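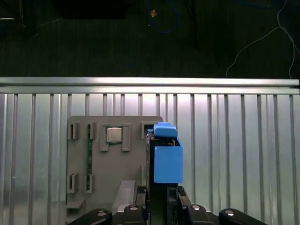

How tight should the clips on the fixture board be if the arm is going to load the parts by itself?

Loose enough that a memory stick drops in with one finger, and snug enough that it stays put when the bench gets bumped. For our printer that means opening the slot a hair past what feels right by hand, then printing one clip alone to try before committing to a whole board.

13 Mar 2023

Long evening at Sustcombe, and a good one. The gray board is back up against the slotted panel, with the processor between its two tall clips and the green strip standing next to it, and I am very fond of how tidy it looks (the last version was a mess of tape and hope, as anyone who was there in October will remember).

Most of the night went to the blue box. I gave it the stepped tab on the top edge so there would be something to aim for, and I'm still deciding whether the fingers ought to take it by the tab or by the body. Tried both. The body feels steadier to me, but the fingers come down awfully close to the right-hand clip, so I'd like to shift the approach over before anyone runs it at full speed - please leave it at 30 percent until I've done that!

Thérèse Lachance thinks the box wall should be thicker and she is probably right. The print took 2 hours as it is, so I'll redraw it at home and run it overnight on the Hiebert.

Saved tonight's positions as Skukska 27. Number 21 is the old board, don't load it with this one mounted.

Still to do: soften the edge of the little ledge at the lower left, tie back the cables on the mat, order more screws from Flinar.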